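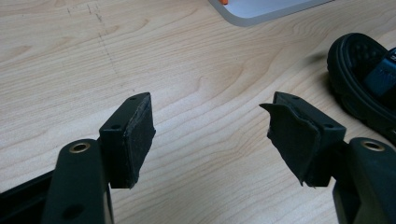 4.2 Handgreifer prüfen und erste Demonstration aufnehmen

Jetzt kommt der schönste Teil der Einrichtung: Sie nehmen den Trindel-Handgreifer in die Hand und machen dem Roboter vor, was er lernen soll. Programmieren müssen Sie dafür keine Zeile! Alle Schritte in diesem Abschnitt beziehen sich auf die Aufgabe »Schuhe ordnen«, die als Vorlage in Drodora enthalten ist.

Vor dem Start

1. Wählen Sie in Drodora das Projekt aus und öffnen Sie den Reiter »Vormachen«. Das Livebild des Handgreifers erscheint nach wenigen Augenblicken.

2. Öffnen Sie den Greifer ganz und halten Sie ihn über eine freie Stelle der Tischplatte. Beide Finger müssen im Livebild zu sehen sein.

3. Kontrollieren Sie die Beläge an den Innenseiten der Finger. Löst sich ein Belag ab oder rollt er sich nach außen, tauschen Sie beide Beläge paarweise aus (Bestellnummer 378, Anleitung in Abschnitt 6.1).

Achtung: Greifen Sie beim Schließen nicht zwischen die Finger. Auch ein von Hand betätigter Greifer klemmt ordentlich.

4. Drücken Sie »Nullstellung«, schließen Sie die Finger einmal vollständig und öffnen Sie sie wieder. Die Anzeige springt auf Grün.

Die Demonstration

5. Legen Sie die Schuhe auf den Tisch. Sie dürfen ruhig kreuz und quer liegen, auch auf der Seite. Je mehr verschiedene Lagen der Roboter kennenlernt, desto besser kommt er später mit Ihrem Chaos zurecht!

6. Starten Sie die Aufnahme mit der Taste am Griff und führen Sie den geöffneten Greifer in einer ruhigen, durchgehenden Bewegung an den ersten Schuh heran.
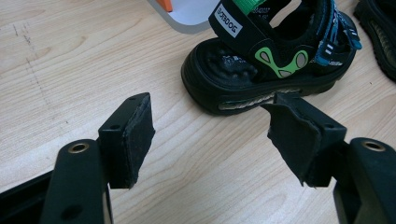

Abb. 4-3: Geöffneter Greifer vor einer Kindersandale mit Klettriemen

7. Fassen Sie den Schuh am Rand, heben Sie ihn an und setzen Sie ihn an der Zielposition ab. Öffnen Sie die Finger erst, wenn die Sohle aufliegt.

8. Ziehen Sie den Greifer gerade zurück und beenden Sie die Aufnahme. Verfahren Sie mit dem zweiten Schuh genauso.

Hinweis: Riemen und Schlaufen geben beim Greifen nach. Setzen Sie für die ersten Durchgänge lieber an der Sohle an und heben Sie sich die Riemen für später auf.

Hinweis: Ein kleiner Schlenker ist kein Problem, den glättet Drodora beim Import. Fällt der Schuh herunter, markieren Sie den Durchgang als »Fehlversuch« und löschen ihn nicht. Auch daraus lässt sich lernen.

9. Wiederholen Sie die Schritte 5 bis 8. Nach 10 Durchgängen zeigt Drodora eine erste Vorschau der Bewegung, und die ist wirklich ein toller Moment. Für das Training empfehlen wir 70 Durchgänge.

Erscheint Meldung 251 (»Finger nicht erkannt«), wischen Sie die Kameralinse mit einem trockenen Tuch ab und wiederholen Sie Schritt 4.

Weiter mit Abschnitt 4.3, Aufnahmen sichten und übertragen.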